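Two-arm build can't pick up a sheet of paper

gluestick_dad
I'm building a two-arm sorter at the Stivulwood shared workshop and blocks are easy, but paper is driving me nuts. The fingers either skate over the top sheet or grab the whole pile. I've tried 13 different grip heights! Running Ots for control, 200 mm/s on the way down. Do I need suction?

ratchet42
suction. or just sort something else lol 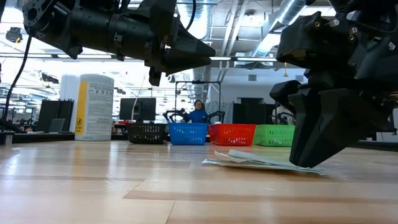

tablesaw_tansy
I wouldn't buy suction yet — I went down the same road in May and stuck with fingers. Go for the end of the pile and forget the middle. I bring one gripper down, tips pointing at the table, right beside the right end of the papers, and keep the other arm up high so they don't argue over the space. Leave the stack a bit messy too. Mine has a few edges curling up, and a curled edge is so much easier to get a fingertip under than a pile you've squared up nicely (I squared mine up for ages, silly me).

Also slow way down for the last 9 mm, your speed is fine until then. And if your table is glossy like mine, watch out for sheets sliding when you nudge them. I keep my baskets in a row behind the papers so the lift comes first and the sideways move after. Still get doubles now and then, so if anybody has a fix for that I'm all ears.

Related
Skosetti gripper pads, worth it?
4 ways to tidy arm cables
Ots loses home position after restart

Contact | © Kullthorpe Makers Help | Back to top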